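拼板木台面与黄色布料:Nesance 台面图录

发布于 2018年7月13日

本页为台面编号 49 的条目,属于 Nesance 木作与织物图录的一部分。图录按台面编排,同一台面上的物件归在同一页,不另按物件种类拆分。页内文字只记录三类内容:台面的拼接方式、木条色差、台面上织物的形态。尺寸、树种和涂饰在照片上无法判读,一律不填。

拼板台面由窄木条并排胶合而成,侧边相邻的木条之间形成长缝,同一列中前后两段木条的端头相接处形成短缝。长缝决定台面的主方向,短缝的分布决定色块的长短。选料时若不按颜色分拣,浅色段与深色段会随机相邻,台面呈现条状斑驳。Nedby 工坊的旧目录把这种做法归为“混色拼”,本图录沿用此名。与之对应的“净色拼”见编号 2 和编号 4 两页。

织物部分的用语也作统一规定。“平铺”指大部分面积贴合台面;“堆皱”指布面起褶、轮廓不规则。两者之间不设中间等级,遇到难以归类的情况,以轮廓描述为准。颜色只写主色,不作色号对照。

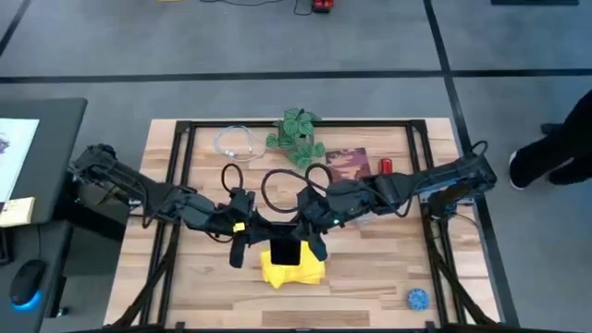

图1 浅色混色拼台面,木条横向排列;黄色布料堆皱,上方有一件黑色矩形物体。

图1中木条以浅棕、米色为主,间有稍深的棕色段。靠近前侧中部的一条颜色明显偏深,可作为辨认该区域的参照。黄色布料的左右两侧均露在黑色物体之外,左下为一小尖角,右下边缘较直。按上述用语,布料状态记为“堆皱”。黑色物体朝下的一面颜色很深,近似方形,上缘有一道细的浅色线。

台面后方可见黑色金属框架的横杆,走向与台面远端大致一致。框架不计入台面条目,归入“周边构件”一栏。

色差的著录以相邻木条的相对深浅为依据,分浅、中、深三级,不用绝对色值。同一段木条在不同光线下偏粉、偏灰或偏黄,都属常见情况,这类偏色只在备注中注明,不影响分级。颜色过渡不清的区域不强行划分,记作“渐变”。若短缝清晰,则以短缝为色块的端界;若短缝不清,只记色块的大致走向。

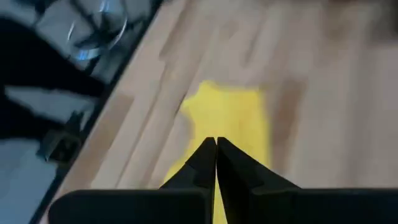
图2 同一台面的近处。黄色布状物平置于中部附近,右侧紧邻一段红棕色木材。

图2可以读到较多短缝。左侧边缘的棕色段上端有一道相当清楚的直接缝,与较浅的木材相接;再往上另有一段偏棕的木条,下端同样以平头收口。左侧木条与台面边缘平行。整体底色为浅米色,略带粉灰,备注栏记“粉灰偏色”。

布料右侧的红棕色段是台面上颜色最深的部位之一,向下逐渐转为较柔和的棕色,记为“深,渐变”。更靠右有一条灰棕色带,边界不清,只记走向,不记宽度。紧靠布料上半部左侧的一道长缝内有一小段窄的深色线,成因未定,暂记为“缝内深线”,不归入缺陷。

图2中的布状物为饱和的黄色,色调接近均匀,轮廓不规则。上部偏左有一个小圆凸,其后上缘近乎直线,延伸至方正的右上角。按用语规定,状态记为“平铺”。两图的状态栏因此各填一项,不合并。图号仅表示页内排列,与拍摄先后无关。

著录摘要
台面:浅色木条拼接,混色拼
织物:黄色,一件
织物状态:图1 堆皱;图2 平铺
其他物件:黑色矩形物(图1)
周边构件:黑色金属框架(图1)
备注:图2 粉灰偏色,缝内深线待查

相关页面
Iglesias 长桌,净色拼,四月更新
Wastach 工作台,混色拼,附短缝分布图
拼板用语表(总第 3,357 条起)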